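Tridimham Open Day

The Tridimham Open Day is a yearly robotics demonstration held each September by the Clesov workshop in the town of Tridimham. It grew out of a modest evening talk given by the engineer Wafula Kashindye, who had hoped for a handful of listeners and was delighted to find 200 people at the door, many of them with children in tow. The event now fills 3 halls and welcomes 3,000 visitors in a good year, though the wet year brought 2,570, all remarkably cheerful.

Best loved is the kitchen demonstration in the Flirnitz hall, where a two-armed robot known as Gil handles everyday groceries at an unhurried pace, and visitors are kindly encouraged to stay as long as they like and ask whatever comes to mind.

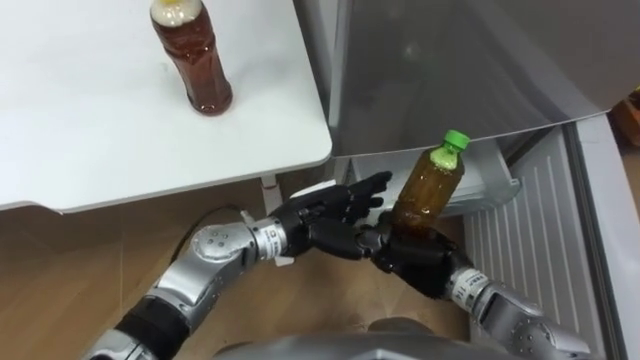 Gil holding a green-capped bottle near the open refrigerator

Talks follow in the afternoon, with tea.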